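4.2 How we read the notices

I should say a word about how we went through the appointment notices, as it took far longer than Szabolcs Illés and I had planned for. We began with 1,644 notices of new ambassadors and consuls, all taken from ministry bulletins, and threw out anything that only repeated an earlier item. That left us with 1,075. I read every one of them, mostly on trains, and marked whether the envoy was a career diplomat or had come in from a party post. 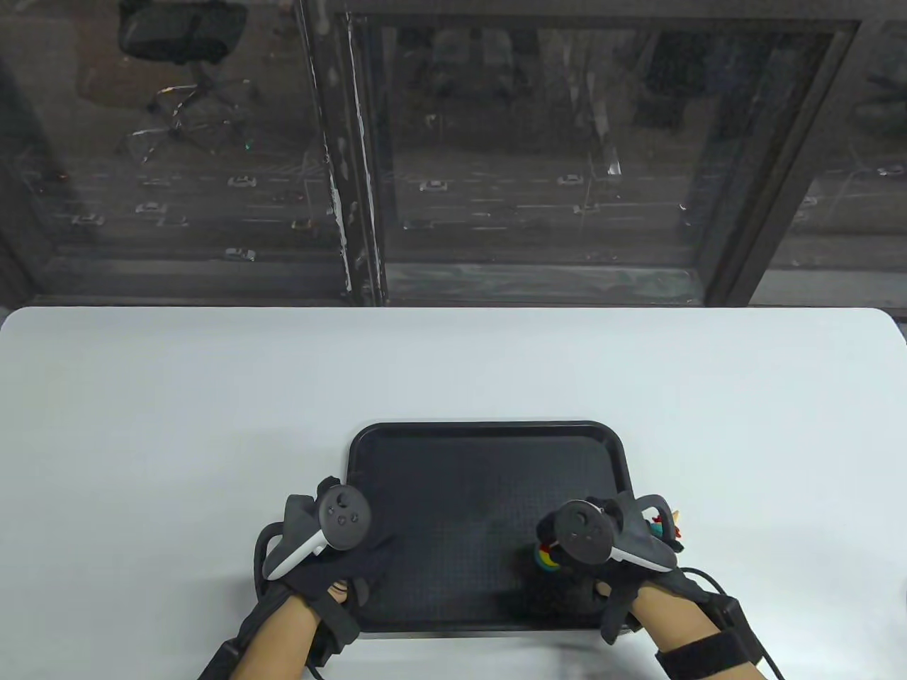

Szabolcs then did the same without seeing my marks. We disagreed more than I'd like to admit — mostly over people who had spent years in a ministry and then a short spell in parliament. Gál's rule (last full post before the appointment) settled most of those, and I've grown rather fond of it, though it does treat retired envoys a bit harshly.

In the end 708 notices went down as career appointments. We left out honorary consuls altogether, and the 2 cases where a posting was announced and then withdrawn are dealt with in the next section, where I also come back to the awkward matter of acting heads of mission.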